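Left gripper drops out when the cable bends - anyone fixed this?

Asked by Jannik Sperling
3 answers

We record tabletop tasks with a pair of hand-held grippers, both wired. Since May the left one loses its jaw reading partway through a take. The value freezes at whatever it was, then jumps when it comes back, usually within 3 seconds. The right one has never done it.

It is worst on jobs where both hands work at the sides of something tall, like a bucket, and the left cable hangs down over the side of the table. 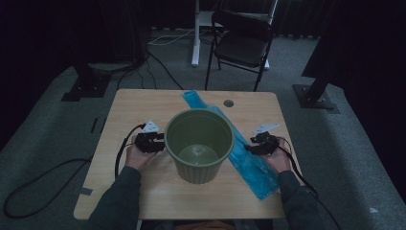 I have swapped the USB ports and reinstalled the Tiron driver. Same result. The log only says "device timeout, channel L". I lost 28 takes before I noticed, so I would like to find the cause before recording more.

Perihan Aksoy
Swap the cables left to right and leave everything else alone. If the fault moves to the right side, it's the cable. If it stays, open the grip and look at the connector. Ours had a cracked solder joint where the cable enters - it looked fine until you pulled it sideways. Also tape the cable to your forearm with a little slack so the plug doesn't carry the weight.

user_morna8
same problem here, following

Malsha Barua
Agree with the swap test. Separately, make the recorder stop when a value stays exactly the same for 300 ms. A real jaw reading always has some noise in it, even held still. Ours beeps and marks the take bad. Do not fill the gaps in afterward, the jump at the end will still be wrong.

Comment from Jannik Sperling: Swapped them, fault moved to the right. New cable ordered.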